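## 4. Setting Up and Looking After the Cell

Most of what we learned during the Stungate work had less to do with control policies than with keeping one two-armed machine fit to run day after day, so we would like to spend a little time on how the cell was put together and how it was maintained. Readers who only want the grasping results can skip ahead to Section 5, but we hope that anyone building a similar cell will stay with us — a good many of our lost hours could have been avoided if we had read a section like this one before we began.

### 4.1 Layout

The cell occupies one end of a carpeted room at Sovar. At its center is a yellow shelf unit on which the parts are presented, and the robot works facing it with both arms reaching forward. We chose a shelf over a flat bench since our partners at Hagedorn present their own parts on shelves, and we wanted the hands to deal with a front lip and with parts lying at odd angles. The black containers used in the upper-shelf trials are set down by hand, and we made no effort to line them up neatly. The finish of the shelf turned out to be a nuisance in its own right. It is glossy enough to throw glare back at the head camera, and the hands cast shadows across the front edge that our first segmentation model happily took for parts. Xinyi Lu spent most of May on this, first with the lighting and then with the exposure settings, and the combination she settled on is the one used for all of the results in this paper.
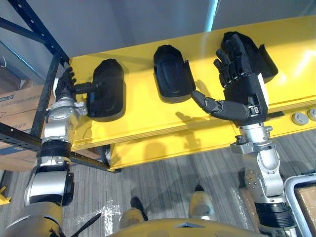 **Figure 3.** Head-camera view of the upper shelf, with three black containers in a row and the two five-fingered hands in front of them.

Positions on the floor are marked with tape on the carpet. We know this sounds old-fashioned next to the fiducial boards that other groups use, and we did try a board for a while, but the tape has served us well for coarse placement and it costs very little to put back when it lifts. Fine registration is then done in software, by touching the thumb of each hand to known points on the front edge of the upper shelf. The whole routine takes 4 minutes when it goes smoothly, and we repeat it whenever the shelf or the base has been moved.

### 4.2 Calibration and wear

The arms were recalibrated on a fixed schedule of 1,450 cycles. We came to that figure by a rather roundabout path. Our first plan was to recalibrate every 2,000 cycles, which is the interval Jörg Steinbach had used on an earlier single-arm cell at Fatbridge, and for the left arm that would have been perfectly fine. The right arm, however, does most of the work at the lower shelf, where it has to reach under the thick front edge of the upper one, and its wrist drifted sooner than we expected. Having two intervals for two arms led to mistakes in the log — we are a small group and we all get tired — so we gave both arms the shorter one and have been happier for it.

Between calibrations, each session starts with a short inspection. Whoever is on duty looks over the covers and wrist brackets, checks that no cable is rubbing, and opens and closes both hands fully, first slowly and then at working speed. Gudrun Engelhardt wrote the checklist, and she was firm that it should fit on one side of a sheet of paper, which it still does, though the type has become smaller over time. The wrist cameras get a look too. They sit close to moving parts and can be nudged out of alignment without anything appearing wrong from the head view, so we compare a fresh wrist image against a stored reference before the first trial.
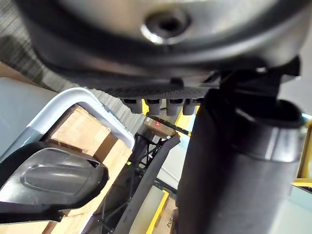
*How should a wrist camera be checked if no reference image has been stored?*

Move the arm to its home pose, save a new image there, and then run the touch routine from Section 4.1 before trusting any measurement that depends on the camera.

We lost reference images twice, both times after a disk was replaced, and the procedure above brought us back to our usual accuracy without any further adjustment.

### 4.3 Changing over to the small-parts task

The second task uses the lower shelf and much smaller objects, and changing over to it deserves a few words of its own. The upper shelf keeps its trays, while the small boxes and metal discs go on the shelf underneath. Grethe Egilsson and Gert Ngcobo, who ran most of these sessions between them, found it best to place the small parts before powering the arms, and to leave a clear strip along the front so that the fingers have room to curl.

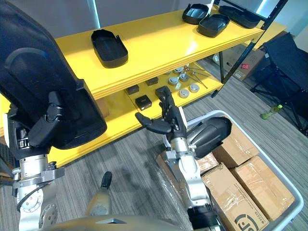 Finger torque limits are lowered for this task, and the approach speed along with them. We had hoped to keep one set of limits for everything, and for a few weeks we did, until the fingertip pads began to show marks from pressing too hard against the shelf surface. The pads are simple to replace, but each new one changes the contact point slightly, and so a pad change is always followed by the touch routine. Over the full study we logged 3,952 cycles across both tasks, and the log records every pad change and every recalibration alongside the trial it preceded.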